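2024年6月,修订稿。上一版里关于"收纳率"的那一页作废,请不要再引用。

# 第三讲 收纳建议有多少经得起追问

## 1. 先从一个数字说起

阅读材料里 Hannelore Ehlers 那篇文章说,一个普通家庭的厨房里有328件物品,其中大半"从未使用"。这个数字后来被很多小册子抄来抄去。我请大家回去翻原文的附录:样本只有2户,而且其中一户正在准备搬家。一套餐具算一件还是算许多件,附录没有交代。"从未使用"的判断来自户主的口头回答,访谈在11月做,烧烤用具、凉席、电风扇自然都成了"不用的东西"。

我不认为她有意夸大。家里的东西确实难数,抽屉里的橡皮筋和备用螺丝该怎么算,我自己也没有满意的办法。但既然难数,结论就该写得软一些。

## 2. "每样东西都有固定的位置"

这句话几乎每本整理手册都有,听上去无可反驳。问题是谁来定这个位置。Simin Abbasi 的访谈里有一段值得细读:婆婆把漏勺挂在灶台边,儿媳把它收进抽屉,两人都说自己放的是"原来的地方"。手册通常假定一个家只有一个使用者,或者只有一个说了算的人。

课上讨论时有同学提出贴标签。可以试,但标签只说明贴的人怎么想。Faraji Waweru 在 Rivemdale 合租公寓的记录里,标签贴了一个学期,調料架上的瓶子照旧乱放,倒是标签本身没人撕。他把这归因于字太小,我对这个解释有保留。
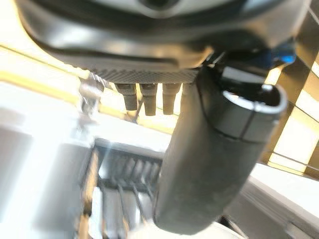 再看"用完归位"。归位要花时间,而手册在计算省下多少时间的时候,一般只算找东西的那一头。Slamet Nair 的作业指出了这一点,我觉得说得对:如果一把剪刀每天用许多次,放在桌面上未必比放回盒子里差。桌面看起来乱,和桌面不好用,是两件事,评分表上却常常只有一栏。

## 3. 收纳用品的说法

Kustotari 的宣传册称,换上他们的分隔盒,抽屉"可用空间提升100%"。请注意:

- 分隔盒有壁厚,放进去以后抽屉的容积只会变小。
- 宣传册里的"可用空间"没有定义。如果指的是"伸手就能拿到的东西",那应当去量拿取,不该量空间。
- 对比用的"整理前",东西的数量和"整理后"是否相同,册子没有说。

Skakora 的说明书老实一点,只写尺寸和承重。我宁可大家参考这一类材料。

Brian Muriithi 认为分隔盒至少能让人在放东西之前想一想。也许吧。可他引用的那次试用,参加者都知道最后有人来检查抽屉,这种条件下谁都会想一想。

## 4. 课后练习

1. 选家里一个抽屉,先写下你认为里面有什么,再打开核对。两份清单都要交,不要事后修改第一份。
2. 请同住的人指出3样东西"应该"放在哪里,分开问,不要让他们互相听见。独居的同学可以换成宿舍公共区域。
3. 从 Rugemalira 读本里挑一条整理建议,写明:它替谁省了事,又把事情推给了谁。一页纸以内。

做第一题时不必先打扫。往年有同学把抽屉整理好才来核对,那份作业只能重做。

评分看记录是否清楚,抽屉乱不扣分。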